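Flurkitz Retail Systems Community Help
Cash Registers and Receipt Printers > Setup and Daily Use

End-of-day report does not match the cash drawer after changing the tax rate

Posted by Rhona Gunn
Tuesday, May 26, 2026

I am responsible for the front counter at the Plaltcombe garden center shop, where two Flurkitz 739 registers are in daily use. Our local sales tax rate changed recently, and I entered the new rate on both machines by following the printed guide. Register 2 has balanced correctly every evening. Register 1 has not. The Z report shows a tax total that is higher than it should be, and the difference grows with the number of sales made in Department 6, which we use for seed packets and bulbs.

I have checked that the key is in the PRG position when the rate is entered and that the machine prints a confirmation slip. The slip shows the correct rate. I would be grateful for advice on where else the old setting may be held, and whether the daily totals must be cleared before a rate is changed.

Dimitriou Business Machines, Service Desk

Thank you for your inquiry. The tax rate and the tax status of a department are stored separately on this model. Changing the rate does not change which departments are taxed, or which of the two tax tables a department uses. It is likely that Department 6 on the first register is assigned to both tables, in which case tax is added twice to each sale in that department.

To review the setting, please proceed as follows.

Run a Z report and keep the printed copy.
Turn the key to PRG.
Enter the department status code shown in the programming section of your manual, then press the Department 6 key.
Press SUBTOTAL to print the current status.
Compare the slip with one taken in the same way from the register that balances.

If the two slips differ, enter the status from the correct register and press CASH to save it. Return the key to REG and ring up a single low-value item in Department 6 as a test. The tax line on the receipt should appear once only. Void the test sale before opening to customers.
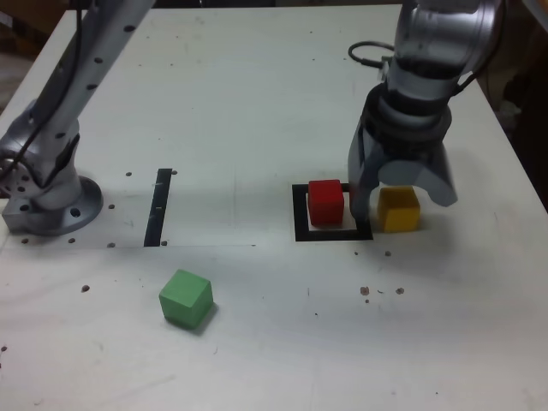 Does the Z report have to be run before a tax rate is changed?

The report should be run first. Sales already recorded at the old rate remain in the daily totals until they are cleared, and a report that covers both rates cannot be separated afterward. An X report is not sufficient for this purpose, as it prints the totals without clearing them.

Users who have already changed a rate in the middle of a trading day should keep the electronic journal printout for that day and attach it to the Z report. The journal lists each sale with the tax charged, and a bookkeeper can divide the figures by hand.

Trurnarau

Had the same thing on ours. It was the department status. Also check the battery backup, if the batteries are flat it can lose some settings when you unplug it and keep others. Change them with the machine plugged in or you will be programming everything again.

Rhona Gunn

I am obliged to you both. The status slips did differ, and Department 6 on Register 1 was set to both tables. I have corrected it and the test receipt shows a single tax line. I will replace the batteries on both machines before our July stock count.

This topic is marked as resolved. Replies remain open to registered members.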